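Dusting fabric roses without wrecking them

maplekettle
I've got a vase of red cloth roses that are due a dusting. Can I rinse them in the sink?

ardalan_r
Don't. The dye on the cheaper ones runs. Put them head down in a bag with half a cup of coarse salt and shake for 20 seconds.

Tuppence5
Disagree on the salt. It gets stuck in the folds and you'll be picking it out for a week. Hair dryer on cool and a soft makeup brush.

ardalan_r
Never had that with coarse salt. Fine salt, sure.

maplekettle
Edges on mine are a bit fuzzy already, so I'm nervous about shaking them. Colour's still good. 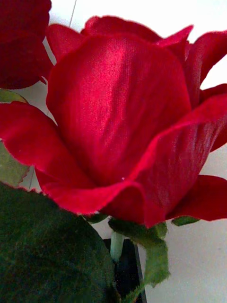
Front rose, with the other one behind.

Tuppence5
Brush, then. Go with the streaks in the cloth and leave the rolled edge till last. Trim the fuzz with nail scissors.

ardalan_r
Fair enough, I'd brush those too. Test a damp cotton bud on a back petal before you try any water.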